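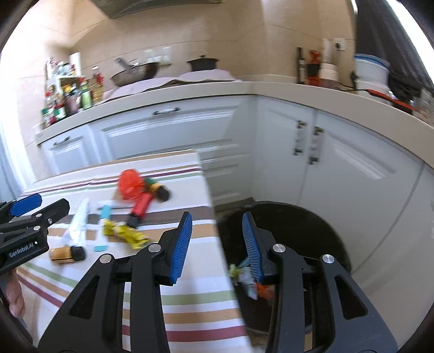
Can a plot be entered in Giminum before the allotment letter has been issued?

A plot can be entered at any time, but it stays in Draft until a letter number and a letter date are on file. Draft plots do not appear on the public map and cannot be linked to a tenant.

Section 4. Setting up plots and allotments

This section covers the entry of land parcels, the categories they are reserved for, and the allotment of a parcel to a company. It applies to Giminum Land Register, office edition. Users of the Hemer regional edition should read the notes marked Hemer, where the screens differ.

Revised January 18, 2020

4.1 Before you start

You need the following:

- a Giminum account with the Register Editor role
- the approved layout plan for the site, as a survey file
- the land use order that reserves the site or any part of it
- the allotment letters already issued, if any

The layout plan must be closed. Open boundary lines are the most common cause of a failed import. If your surveyor uses Horkico drafting software, export with the Closed Parcels setting turned on.

Caution: Do not import a layout plan over a site that already has live allotments. The import replaces parcel numbers. Use Amend Layout (section 6).

4.2 Create the site

1. Open Register > Sites > New.
2. Enter the site name as it appears in the land use order. Do not shorten it.
3. Enter the gross area and choose the unit. The unit cannot be changed after step 6.
4. Under Net Area, enter the land left after roads, drains and open space. If the figure is not known, leave the field blank. Do not enter zero.
5. Upload the layout plan. Wait for the parcel count to appear.
6. Compare the parcel count with the plan and select Confirm.

The sample site used throughout this manual is Greenwood, with a gross area of 50 acres.

Note: Net area is used for the coverage report only. It has no effect on allotment.

4.3 Assign reserved categories

Each parcel carries one reserved category. The category says what kind of firm the land was set aside for. It is separate from the actual use, which is recorded in 4.6. The two fields are compared in the variance report, and a parcel shows a variance flag when they do not match.

1. Open the site and select the Categories tab.
2. Select one or more parcels on the plan. Hold Shift to select a range.
3. Choose a category from the list: Software and Services, Light Industry, Warehousing, Retail, Mixed, or Public Use.
4. Enter the number of the order that made the reservation.
5. Select Apply.

A parcel with no category is shown in gray. Gray parcels can be allotted, but the system asks for a written reason, and the reason is printed in full on the parcel sheet.

Note: Mixed is a category of its own. A parcel reserved as Mixed never raises a variance flag for retail, software or warehouse use. Use it only where the order itself says mixed. Setting a whole site to Mixed to clear old flags will hide real ones, and the change is logged against your account.

Hemer: the category list has two extra entries, Cold Storage and Training. Both are treated as Light Industry when records are sent to the head office.

4.4 Record an allotment

1. Open the parcel and select Allot.
2. Search for the company by registration number. If it is not found, select Add Company and fill in the short form.
3. Enter the letter number and letter date.
4. Choose the tenure: lease, outright sale, or license.
5. Enter the rate and the area. The total is worked out by the system and cannot be typed over.
6. Attach the signed letter as a single file.
7. Select Submit for Check.

The record now goes to a second editor. The editor who entered the allotment cannot check it. If the check is not done within 72 hours the record goes back to Draft, and the parcel is shown as vacant until it is submitted again.

Caution: A returned record keeps its attachments but loses its check history. Print the history first if you need it.

Rates in the worked example at the end of this section are per square yard. The example uses parcel 3,138 at Greenwood. The parcel number has no comma on screen; the printed reports add one.

4.5 Allotments to a group company

Large retail and software groups often apply under one name and build under another. Record the company named in the letter, even where the sign on the building will say something else.

1. Complete 4.4 for the company in the letter.
2. Open the Related Firms tab.
3. Add the parent, the operating company, or both.
4. For each one, enter the date from which the link applies and attach the paper that shows it.

A public search on any of these names will then find the parcel. Without the link, only the letter name is searchable - this is the usual reason a search for a well-known store brings back nothing.

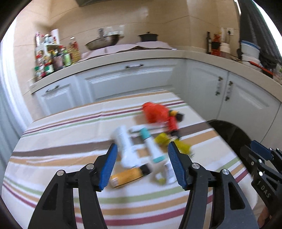

One reader of the previous edition wrote that the related firms step had been done for every parcel on a retail site and the public search still came back empty, and asked whether the links had to be published separately. They do. Links are held back until the Publish Links box is ticked on the site record, and the box is off by default. The May edition of this manual left out the step. It is given below.

5. Go back to the site record and open Public View.
6. Tick Publish Links and select Save.
7. Allow the index to rebuild. Search results change after the next nightly run.

To rebuild the index at once, ask an administrator to run Tools > Index > Site. Editors do not have this menu.

4.6 Record actual use

Actual use is entered after a site inspection or from an occupancy certificate. It must not be copied from the application form.

1. Open the parcel and select Use > New Entry.
2. Choose the source: Inspection, Certificate, or Tenant Return.
3. Enter the date of the source paper.
4. Enter each use with the floor area it takes up. The areas must add up to the built area within one percent.
5. Select Save. If the main use differs from the reserved category, the variance flag appears beside the parcel number.

Note: A variance flag is a prompt to look at the file. It does not mean that a rule has been broken. A change of use may have been approved by a later order. If so, enter the order under Use > Approvals and the flag is marked Explained. Explained flags stay on the parcel sheet but are left out of the monthly count.

Tenant Return is the weakest source. Where a parcel has both a return and an inspection, the inspection is used, even if it is older.

Hemer: certificates are received by direct link, so step 2 is filled in for you. Check the floor area by hand. The link sends square feet and does not convert.

4.7 Answering a request about a parcel

Requests from the press, from other applicants and from residents are handled on the Requests screen. The standard reply sheet contains the reserved category, the letter date, the company, the related firms, the actual use and any approvals. It does not contain the rate.

1. Open Requests > New and enter the parcel number.
2. Choose Standard Reply.
3. Read the preview. Check that no Draft record is included.
4. Send or print.

Where a request names a company and gives no parcel, run the company search first and attach every parcel found. A reply that lists one parcel out of several has to be reissued.

4.8 Messages

3,701 - Parcel already allotted. Another editor has submitted this parcel. Open the parcel history to see the record.

Open boundary found. The layout plan has a gap. Fix the plan and import again.

Area exceeds parcel. The area in the letter is larger than the area on the plan. Check the unit first. If both are right, send the letter back to the issuing office; do not change the plan to fit.

Order not found. The order number in 4.3 is not in the orders list. Add it under Register > Orders, then apply the category again.

Check period ended. See 4.4.

Transfers, surrenders and canceled allotments are covered in section 5.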